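How to Book and Prepare a Shared Meeting Room

Rooms at the Clullano building may be reserved by any registered group or department. Please read these instructions before making a first booking. Groups that have used the building before should note that the rules on furniture changed in December.

Making the booking

Sign in to the Prudance booking page and select the room you require. The Jekard Room holds 40 people seated in rows, and the Simon Room holds 13 at tables. Enter the start and finish times, including the time needed to set out and put back the furniture. A booking that ends at 4 pm means that the room must be clear and the door closed at 4 pm.

Bookings open 45 days ahead. A request that overlaps with another will be held as provisional until the bookings office has written to both groups. Provisional bookings should not be advertised.

Preparing the room

Collect the key from the front desk and sign the register. Check the room against the card on the inside of the door – it shows the standard layout, to which the room must be returned. Report any damage at once, so that it is not charged to your group.

Tables should be lifted by two people and never dragged. Leave a clear path to each exit, wide enough for a wheelchair. Extension leads must be taped down along their full length or run beside the wall.

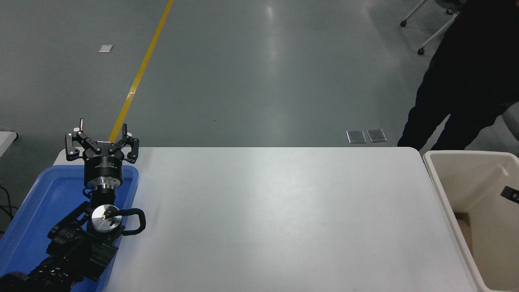 Rosine Courtois wrote to ask whether a group may leave its layout in place when it has the same room again the next morning. Her group had spent most of an evening moving chairs back, only to set them out again at 9 am. This is allowed where no other booking falls in between, but it must be agreed in writing with the bookings office beforehand.

Food and drink

Cold food and hot drinks may be served in both rooms. Cooking is not permitted. Urns can be borrowed from the front desk and must be emptied before they are returned.

Leaving the room

Wipe the tables, close the windows and turn off the heating at the wall panel. Take rubbish to the bins in the yard. Return the key in person and sign the register again. Keys kept overnight will be charged to the group.

Cancelling

Cancel through the booking page at least 2 working days before the booking. Later cancellations are charged in full unless the room is taken by another group.

Contact: Blandine Maillard, Bookings Office | Copyright Clullano | Back to top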